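Small Space Living > Bedrooms > Clothes that live on the bed

Thread: Is the bed a legitimate place to fold things, or have I given up

pelham_drawers
Original poster

My wardrobe is 782 mm wide inside. I have measured it more often than I have vacuumed it. Everything that doesn't fit gets dealt with on the bed, and "dealt with" has been getting looser since April.

I've reached the point of putting away winter stuff, and the bed is the only flat surface I own that isn't also a desk. My question is whether the bed-as-folding-table system can be made to work, or whether I should buy one of those narrow Peltetti benches and do it like an adult.

Current state of play, teal item in mid-negotiation, pillow and red cushion looking on from the top end:
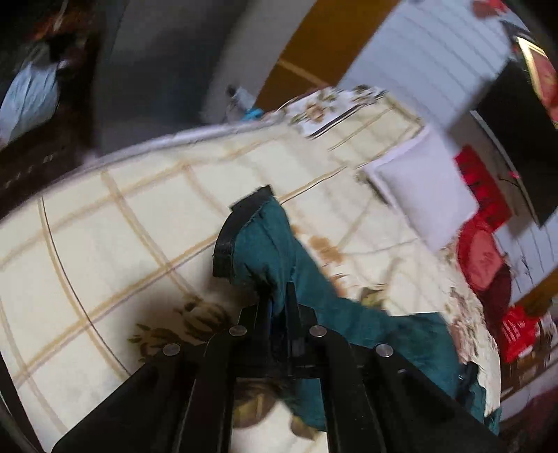 Reply 1

mothballed
Member, 973 posts

The bed is fine. The bed has always been fine. My mother ran a household of six off one double bed and a laundry line.

What isn't fine is starting at 10 pm, when whatever you haven't finished goes on the floor "for now." Start before lunch and you'll be motivated by boredom instead of exhaustion.

Also, I love that bedding. Plaid and flowers at the same time is a brave position and I respect it.

Reply 2

Magagula_Attic
Member

Disagree with the above. A bed is soft, so nothing folds square on it. You press down, the mattress goes down too, and you end up with a sort of pastry. Get a board. I use an offcut from an Istora shelf, laid across the duvet, and my sweaters look like they belong to someone with a pension.

And please don't buy the Peltetti bench. Mine wobbled from day one and is now a plant stand, for a plant that also wobbles.

Reply 3

pelham_drawers
Original poster

mothballed, thank you, the bedding has its critics in this household and I'll be reading your post aloud to them.

Magagula, a board would have to live somewhere, and the only place left is the bed.

Reply 4

Pieter Sithole
Moderator

Moved this from Storage to Bedrooms. Please keep bench reviews in the bench thread, which has 11 pages and doesn't need a sequel here.

On topic: what are you trying to put away? Advice for T-shirts and advice for a down jacket are very different, and half of this forum gives the first when asked about the second.

Reply 5

pelham_drawers
Original poster

Fair. The main offender is the green quilted jacket. I laid it out flat on the duvet and it took the entire right half of the bed, like a guest who was told to make themselves at home.
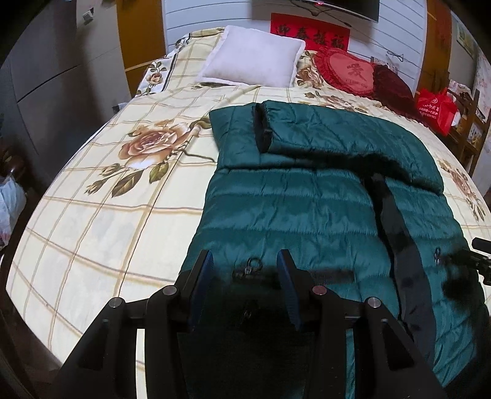

Green down jacket, top part folded over, black strap still at large.

I've got a vacuum bag (Brukus, the large size) and a strong urge to suck the thing down to the thickness of a magazine. Talk me into it or out of it.

Reply 6

mothballed
Member, 973 posts

Out of it. Down wants air. Squash it all summer and it may come back flat and resentful. Hang it, or fold it loosely into a big cotton bag and put it on top of the wardrobe.

Reply 7

Magagula_Attic
Member

Into it. I've vacuum-bagged the same parka for years. Shake it out, give it a day on a hanger, and it's fine. People treat down like it's a premature baby.

Do the strap first, though. Wind it up and tuck it inside before the bag goes anywhere near it, clips too. I put a hole in a bag with a bit of metal hardware and listened to it hiss for a whole evening before I worked out what it was.

Reply 8

mothballed
Member, 973 posts

"It's fine" says the man whose parka I have seen. It looks like a quilt for a dollhouse.

Reply 9

Pieter Sithole
Moderator

Settle down, both of you. The care label wins any argument here. Failing a label, loose is the safer bet, and make sure it's completely dry before it goes into anything.

For the folding itself: zip it up, sleeves across the front, then roll from the hem towards the collar. Go slowly and let the air out as you roll. It can be done on a bed, board or no board.

Reply 10

pelham_drawers
Original poster

Going with the loose fold and the top of the wardrobe. The Brukus bag can have the spare blanket, which has no feelings.

Magagula, I'll concede the point about the clips. Still no board.

Reply 11

tidy_ish
New member

Does anyone know if the Istora shelves come in black

Reply 12

Pieter Sithole
Moderator

Shelf thread, please.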